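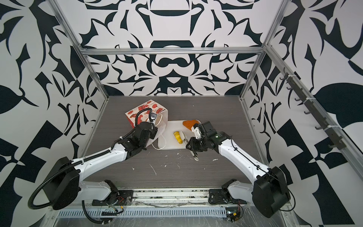
nornby-cell-budget

README for the spreadsheet and parts list behind the Nornby two-arm cell. Last sensible edit 2020-11-08. Edits after that were made by people who wanted things.

What's in the folder

costs.csv — one line per purchase, in pounds, VAT included
wishlist.csv — same columns, more optimism
quotes/ — scans from Sestisport, Dondico and Schumacher
plan.txt — what we buy next, and in what order

What the money is for

The cell does kitchen tabletop work: two arms, a cutting board, a knife, pretend food, a paper bag. You would think the arms were the whole story. They were easy to budget for, being large and having a price on them. The lines that hurt are aluminium rail, mounting plates, cable ties and the wallpaper, which Elfriede Mayrhofer has filed under "structural" and will not discuss.

Known problems with the figures

The frame line is 1605. It covers the rails and brackets and leaves out delivery, which Sestisport put on a separate invoice in May and we put in a separate drawer.

The wrist camera line is 900 and includes spares. Please stop entering the spares again.

Cables are coded to four different budget heads. Corey Mahuika has promised to merge them. See also: plan.txt, last year's version, same promise.

There is no line for cleaning. Look at the tabletop and decide whether there should be.

Buying rules

Anything over 900 needs two quotes. Two quotes from Dondico count as one quote.
Play food goes under consumables. It does get consumed, in its way.
Do not order a second cell's worth of anything "while we're at it".

Planned next

Covers for the bare circuit boards at the front
A proper tray for the small parts
Replacement fingers, if Schumacher ever answers

Changes

Send corrections to Corey. Send requests for money to Elfriede, in writing, with the wishlist row number — she does read them.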